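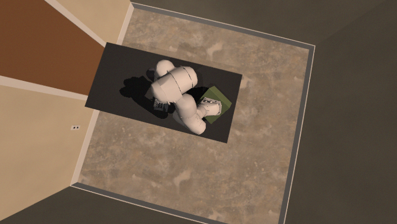 We've finally started the gripper comparison I've been going on about since spring, and I'm happy to say it's off to a pretty good start! The plan is simple enough: one arm, one table, one box to pick up, and two hands to try it with. First up is the two-finger gripper from Jastlow, then the softer one from Trudura (the one Shahnaz Herath has been lobbying for).

Everything is running in simulation for now. Each gripper gets 200 tries, with the box turned to a new angle every time, and Selvaraj Thambiah wrote the controller that brings the hand in from straight overhead. He also picked the stained floor texture. I wanted plain gray and lost that one.

The Jastlow runs wrapped up in December, and what bugged us most was the overhead camera. When the hand comes down over the box it hides a good part of it, and the arm throws a big dark shadow across the table too, so the position estimate gets jumpy right when you need it. Shahnaz tried 3 lighting setups and liked the second best – I'd still rather put a second camera down low and be done with it.

Trudura's gripper goes in next, on the same table and with the same controller settings, and after that Roy and the folks at Trernham get the files so they can repeat the whole thing on their real arm. They've asked for 4 more box sizes. We'll post the numbers for both grippers once Selvaraj has checked his logs.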